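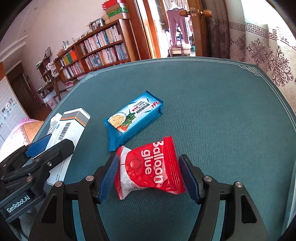 Balloon glue is the common trade name for small double-sided adhesive dots used to fix inflated balloons to walls, ceilings, ribbon and one another. The name is misleading. There is no bottle, no brush and nothing to pour, and shoppers who expect a tube have been known to return the packet unopened and a little offended. Other names include glue dots, balloon dots and point glue, the last of which is usual in shops that translate their stock lists in a hurry.

Form

The dots come on a strip of backing paper, wound into a roll or folded flat, and are sold most often in counts of 100. Each dot is a soft, rubbery disk, tacky on both faces. It never dries in the way white glue does. It stays stretchy, which suits a balloon, an object that spends its short career changing size.

Retail packaging is light and cheap, and the words "balloon glue" are often the largest thing on it. Instructions, where given, tend to be printed so small that most buyers learn by sticking their fingers together.

Use

The balloon is pressed against the dot while the dot is still on its strip, then peeled away, taking the dot along. Picking the dot off with a fingertip first is the beginner's method, and it produces a well-glued fingertip. The balloon is then held against the wall for a few seconds. Dust, textured paint and fabric all weaken the bond. Glass and gloss paint are the best surfaces, followed by smooth closet doors.

For garlands, dots are used to fill the gaps between larger balloons already tied or threaded on a plastic strip. Small balloons, usually 3 or 4 to a cluster, are stuck wherever the strip shows. The decorator Hoi-yan Liu, whose handbook Party Walls gives the subject an entire chapter, recommends one dot per small balloon and two for anything larger than a grapefruit. She does not say what to do about grapefruit. Her model archway uses 76 balloons and, by her own account, an afternoon.

Ceilings are a separate matter. A balloon filled with air wants to come down, and a dot will usually hold it through dinner. Decorations put up the night before are often found on the floor at breakfast, still firmly attached to flakes of paint.

Removal

The dots can be rolled off smooth surfaces with the thumb. A hair dryer set to low will soften stubborn ones. Wallpaper is best avoided altogether, and so is the advice, repeated on many household pages, to use cooking oil on it. Oil leaves a mark larger than the dot did.

Popping the balloon first is quicker but leaves a scrap of latex behind, shaped something like an ear. Rental halls often mention this in their contracts.

Storage

An opened packet keeps well if the strip is laid flat, away from heat and lint. Most are kept in the kitchen drawer with the birthday candles, where the packet is easily taken for a seasoning sachet or something to nibble. Party tables make the confusion worse, with supplies and snacks put out together before anyone has decided which end is for which. A dot left in a warm car will creep off its backing and join its neighbors, and a strip in that condition is of use only to very patient children.

Trade

Among regional suppliers, Sokero sells dots on rolls and Vasik on flat folded sheets, and each has customers who regard the other format as unworkable. The party shop Wu in Dimumero stocked both for years, on opposite sides of the same aisle. Its former manager, Chi-keung Ng, wrote in a shop newsletter one January that the dots outsold balloons for a whole season. He put this down to customers losing the first packet at home — a theory he seems to have found no reason to discourage.

Other uses

The dots also hold greeting cards, paper flowers, place cards and the tails of wrapping ribbon. Scrapbook makers use them under photographs, though archivists would prefer they didn't, as the adhesive can yellow and spread. They are a poor choice for picture frames, hooks and anything else with real weight.

See also: Balloon arch; Pressure-sensitive adhesive; Removable putty; Streamer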